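Shape blocks

Shape blocks are small, solid playthings made in the forms of simple geometric figures, usually sold or made in sets in which each shape turns up in more than one colour. They are close cousins of the ordinary building block, but where a building block is mostly there to be stacked, a shape block is there to be picked up, turned over, named, matched and sorted. Cubes and cylinders are found in nearly every set. Stars, hexagons and triangular prisms are common additions, and the fancier sets go on to crosses, half-moons, hearts and ovals.

They are among the most flexible toys a household can own. A toddler will chew one, a three-year-old will line them up, a five-year-old will invent a shop and sell them to you, and a grown-up left alone at the table with a handful will nearly always start making a pattern!

Contents
1 Terms
2 Shapes
3 Colours
4 Materials and making
5 The play board
6 Sorting and matching games
7 Stacking
8 Care and storage
9 Safety
10 See also

Terms

The names are loose and vary from one family or preschool to the next. "Shape blocks", "sorting blocks" and "geo blocks" are used for much the same thing. "Shape sorter" properly means the box or lid with cut-out holes that the blocks are posted through, although many people use it for the whole toy. "Pattern blocks" are something different: thin, flat tiles meant to be laid edge to edge on a table, with the angles worked out so that they fit together without gaps.

A block that has the same outline all the way through, from top to bottom, is called a prism by mathematicians, whatever that outline happens to be. A star-shaped block is a prism by this reckoning and so is a cube. A cylinder is usually given its own name because its side is curved. Children rarely trouble themselves with any of this and say "the star one", which works perfectly well.

Shapes

The cube is the oldest friend in the box. It sits flat on any of its six faces, looks the same whichever way it lands, and gives a child a first feel for corners and edges.

The cylinder is the cube's great rival. Stood on its end it behaves itself, and on its side it rolls away under the fridge. That double nature makes it wonderful for teaching. A child who has chased a cylinder across the kitchen floor has learned something about curved surfaces that is very hard to get from a worksheet.

The hexagonal prism sits between the two. It has flat sides, so it can rest on them, but there are six, and a good push will make it tumble along in a lumpy sort of roll. Some sets also include a prism with eight or more sides, which is easily mistaken for a cylinder at arm's length and is a lovely thing to hand to a child who thinks they have the whole set figured out.

The triangular prism is the roof of every block house ever built. Laid on a rectangular side it makes a ramp or a gable, and stood on its triangular end it makes a tidy little tower with sharp corners.

The star is usually the favourite. A five-pointed star has ten side faces, five points and five notches, and small fingers love to find the notches. It is also the hardest of the common shapes to post through a hole, as it has to be turned to just the right angle before it will drop.

Colours

Most sets keep to a short list of strong colours. Red, blue, yellow and green are the usual four, and they are chosen because they are easy to tell apart and are among the first colour words many children learn.

How the colours are handed out matters a good deal more than which colours are used. In a tied set, every shape has its own colour, so all the stars are red and all the cubes are blue. In a crossed set, shape and colour are mixed, so that a star may be red or green and a cylinder may be red or green as well. Tied sets are simpler for beginners, but they have a hidden weakness. A child can sort the whole lot by colour without looking at the shapes at all, and the adult across the table will be none the wiser.

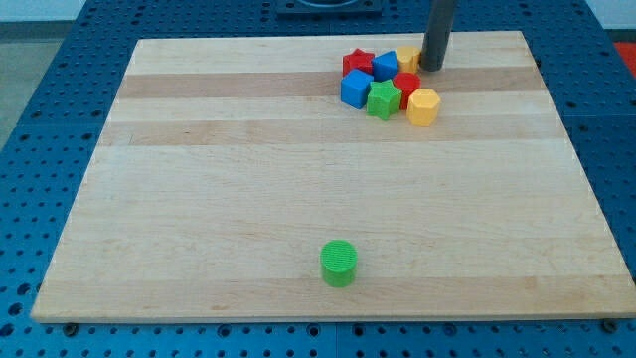 Crossed sets are where the fun begins. Asked to find "the green one", a child has to stop and wonder which green one you mean, and from there it is a short step to saying "the green star" or "the red star". Ching-wen Kwok, whose teaching handbook Blocks on the Table is a favourite with home educators, calls these "two-word blocks" and suggests bringing them out as soon as a child is happily using colour words and shape words separately. The name has caught on in quite a few playgroups.

Materials and making

Wood is the traditional material. Beech, maple and birch are all popular, being hard, close-grained and slow to splinter. The pieces are cut, sanded, and either painted, stained or left bare. Wooden blocks have a satisfying weight and make a glorious clatter when a tower goes down.

Moulded plastic came later and made brightly coloured sets cheap enough for almost anyone. Plastic blocks can be washed in the sink and will put up with the bath, the sandpit and the dog. Hollow ones are light and noisy. Solid ones are heavier and stay where they are put.

More recently, home 3D printing has given the toy a whole new life. Simple prisms are about the friendliest objects there are to print: they have flat bottoms, straight sides and no overhangs, and they need no supports. A lost star can be replaced in an afternoon. Printed blocks can usually be recognized by the fine lines left by the layers, and many children enjoy running a fingernail over them. Free plans are traded widely among hobbyists, and the Jinmont pattern book, a home maker's collection of 108 shapes, is well loved for including the odd ones that shops leave out.

Of the shop-bought sets, the Tetlow box is the one most often handed down. It holds wooden pieces in plain colours with a sliding lid. The Briltar set is plastic and crossed, and comes with a cloth bag for feeling games. The Lu set has only 11 pieces, each chosen to be as different from the others as possible, and is intended for children who find a big heap of blocks overwhelming.

The play board

Many families and classrooms use a flat wooden board under the blocks. A large cutting board does the job nicely. Boards glued up from strips of maple or another hardwood are flat, heavy and pleasant to the touch, and their pale colour lets a red or blue block stand out clearly.

The board does several jobs at once. It gives a level surface on a rug or a lawn. It marks the edge of the game, so that a block on the board is in play and a block off the board is resting. And it makes a game easy to pick up and carry to another table when supper is ready, provided the person carrying it has steady hands.

Strips of different tones in the wood can be drawn into the play too. Children quickly turn a darker band into a road, a river or a fence, and will ask which side of it the blocks should live on.

Sorting and matching games

Pairs. Using a crossed set, the child finds two blocks that are the same in one way. Two blues make a pair. So do two stars. Once this is easy, ask what is the same and what is different, and let the child explain.

One goes visiting. All the blocks are gathered in a crowd at one end of the board, and a single block is moved out into the open. The child gives its colour and its shape, then chooses the next visitor. It is a very gentle game and good for shy talkers, who often have a lot to say about why the cylinder wanted to leave.

Feely bag. Blocks go into a cloth bag and are named by touch alone. Stars and cubes are quickly guessed. Telling a hexagonal prism from a cylinder takes real care, and adults get it wrong more often than they like to admit.

What's missing? The blocks are laid out, the child shuts their eyes, and one is taken away. Begin with 3 blocks and add more as the child's memory grows.

Neighbours. Blocks are placed in a line so that each shares either its shape or its colour with the one beside it. This can be surprisingly tricky toward the end, when only the awkward pieces are left.

Stacking

Shape blocks were not designed for tall building, which is exactly why building with them is such a treat. The flat ends of cubes, cylinders and hexagonal prisms can all be mixed in one tower. A star makes a good top piece and a daring middle one. The triangular prism, laid on its side, ends any tower it is added to.

Care and storage

Bare and painted wood should be wiped with a damp cloth and dried straight away. Solid plastic can be washed in warm soapy water. Printed blocks in the common PLA plastic should be kept away from the dishwasher and the dashboard of a parked car, as they soften in heat. A shallow basket is better than a deep tub, where the smallest pieces sink to the bottom and are forgotten.

Safety

Blocks for children under three must be too large to fit inside the mouth. Points on stars and prisms should be slightly rounded. Homemade blocks should be checked for rough edges and stray bits of plastic before a child is given them, and cracked pieces thrown out.

See also

Building block
Pattern block
Shape sorter
Wooden toys
Loose parts play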